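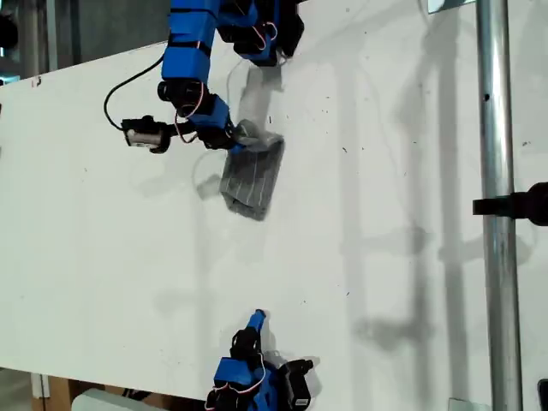
Most of the mail that reaches Montes Housekeeping concerns surfaces, and most of that concerns surfaces somebody has already attacked with the wrong thing. These are the questions we get most, answered by Aurelio Campos, who has run our Vistbridge crew long enough to have opinions about grout. White tabletops come up weekly. They look crisp in the store, and then they come home and keep a diary: tiny dark specks, faint scuff marks, a record of everything you ever slid across them. You may also spend a while scrubbing a soft gray patch before you move your head and find it was a shadow. We have all done it. Print this page | E-mail to a friend

How often should I really be cleaning?

Less than your mother says and more than you do now. Kitchens want a wipe every day, bathrooms want a proper going-over once a week, and the rest of the house can wait until you can write your name in it. If company is coming Wednesday, clean on Tuesday night. Cleaning a week ahead is a hobby.

Can I mix cleaning products to make a stronger one?

No. Bleach and ammonia make a gas, bleach and vinegar make a different gas, and you don't want to meet either one in a small bathroom. Use one product, rinse, and open a window. People who ask this have usually mixed something already, in which case leave the room first and read the rest of this page later.

What gets scuffs off a white table?

Start with warm water and one drop of dish soap on a soft cloth. If the mark is still there, try a paste of baking soda and water in a corner you don't care about, then wait for it to dry before you declare victory. Foam erasers work, but they are very fine sandpaper in a friendly shape, and they can leave a shiny spot on a dull finish or a dull spot on a shiny one. Some scuffs are scratches. Those live with you now.
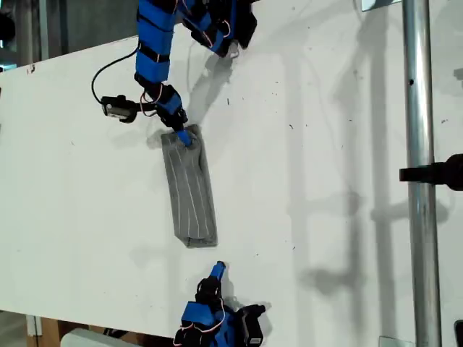

Is vinegar good for everything?

It's good for kettles, shower heads and salad. Keep it off marble, limestone and anything else that used to be a cliff. We once spent a whole August afternoon in Teltach explaining this to a man with a new countertop and a gallon jug. He was very polite about it.

My oven is bad. How bad is too bad?

If it smokes when you preheat, it's bad. If the smoke alarm has been moved to a drawer, it's too bad. Leave baking soda paste on for 40 minutes, wipe, swear, and repeat. Or we'll do it for $29 as an add-on to a regular visit, and we won't mention it to anyone.

What cloths should I buy?

Plain microfiber, and more than you think you need. Gray is a sensible color, as it hides its past. Fold the cloth so you have several clean faces to work with, and turn to a new one when the current one looks guilty. Wash microfiber apart from cotton towels, which shed lint all over it, and skip the fabric softener — it coats the fibers and you end up pushing the dirt politely around the table.

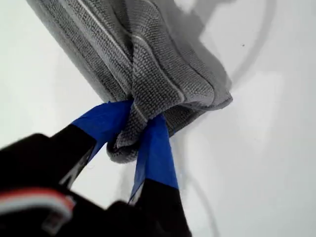

Do I need to tidy before the cleaners come?

A little. We can't mop under laundry. We promise not to judge, though Aurelio keeps a private ranking.

Do you cover Jitero?

Yes, with a minimum booking of two hours. Parking there is its own FAQ.

This site uses cookies to remember your preferences. By continuing to browse you accept our cookie policy.

Recent items
Getting candle wax out of carpet
Why your dishwasher smells
Windows without streaks, mostly
Grout: a long answer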